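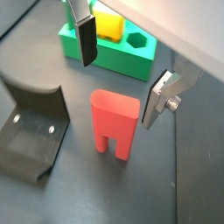 Talterholm, January

Print this page | E-mail this page

About Pladeck

Pladeck is a small company for wooden and plastic learning toys, and we are at home in Talterholm since eight years. We rent, clean, repair and sell toys for small children. Our customers are play groups, day nurseries, waiting rooms of doctors, and also many families who do not want to buy a new thing every month.

The shape sorter was our first product and it is still the one which we like most. A child holds a block, turns it, looks at the holes and tries again. For an adult this takes one second. For a child of one and a half years it can be the work of a whole morning. We have respect for this work, and therefore we are strict with the toys which we send out. A sorter with a missing block is a sad toy. The child will look for the hexagon, and there is only the hole.

How we work

Every set comes to our table before it goes to a customer and again when it comes back. We open the box, take all the blocks out and put them in one time through their own holes. If a block does not go in easily, we look at the edges. Sometimes there is a small burr from the factory, sometimes the block was chewed. A burr can be made smooth. A chewed block we replace.

We wash plastic pieces with warm water and a mild soap without perfume, and we dry them with a cotton cloth. Pieces with an open shape or with legs need more patience than a simple cube, for the reason that crumbs like to stay in the corners. We have a soft brush for this.

Strong colors are important to us. Red, yellow and green are easy to tell apart and easy to find again under a sofa. When a color has become pale from the sun we take the piece out of the rental and put it in our spare parts box.

Our collection

At the moment we have 278 sets in rental. The biggest group is the Larel series, which we put together ourselves from new and used parts. It comes in three levels:

Larel First, with large blocks and few openings
Larel Second, with more shapes, also the hexagon
Larel Mixed, for groups, with spare blocks in the bag

The rental period is 36 days. We are often asked why we chose such a number. In the beginning it was four weeks, but the play groups told us that the first week is lost with vacations and colds, and so we gave eight days more. It has stayed like this.

Spare parts

We keep more than 200 single blocks in drawers, sorted first by shape and then by color. If you have lost a piece, please send us the measure of the hole in millimeters and, if possible, a drawing on paper. You can put the paper on the sorter and go over the hole with a pencil. With this we can nearly always find the right one, also for sorters which you did not get from us.

Where you find us

Our workshop is in the Nikzad building in Talterholm, on the ground floor, entrance from the courtyard. You can bring your sets back in the morning from 8 o'clock. Please put the blocks in the bag and the bag in the box, and write on the label if something is missing. We do not take money for one lost block. For more than one we will speak with you first.

Print this page | E-mail this page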